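Server refurbishment workshop opens at Cesevwood

The Cesevwood Centre for Equipment Reuse has opened a workshop for the repair and recovery of server motherboards. The facility, which began work in September, receives retired equipment from public bodies and businesses in the area and prepares usable parts for a second period of service.

Boards arrive from the sorting hall at Clirska in padded crates and are entered in the workshop register before any part is removed. Each is inspected for damaged sockets, missing fixings and signs of corrosion. Processors are then taken out, cleaned and graded, and the sockets are checked under magnification. Boards that cannot be returned to use are passed to the metals recovery line.
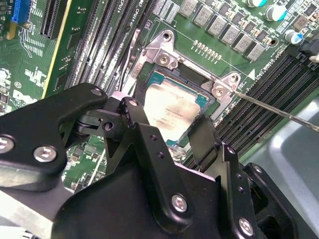 A processor in its socket on a server motherboard, with a screwdriver at one of the screws of the metal retention frame.

Work on the socket and its retention frame is regarded as the most delicate stage of the process. Staff follow a written procedure covering the order in which screws are loosened and tightened, the handling of the processor by its edges and the storage of small fixings. All benches are earthed, and wrist straps are compulsory.

The workshop has 20 benches and is expected to handle 4,000 boards in its first year. A trial held before the opening dealt with 138 boards, and the findings were used to revise the cleaning and grading stages.

"Many of these boards are withdrawn long before their parts have reached the end of their working life," said Eftychia Fragkou, Head of Technical Services at the centre. "The workshop allows us to test them properly and to give the receiving organisation a clear record of what has been done."

Refurbished boards will be offered first to schools and colleges under the Zasar equipment scheme. Organisations wishing to donate retired servers should contact the centre's collections desk, which is open until 5 pm. Storage drives must be removed before collection.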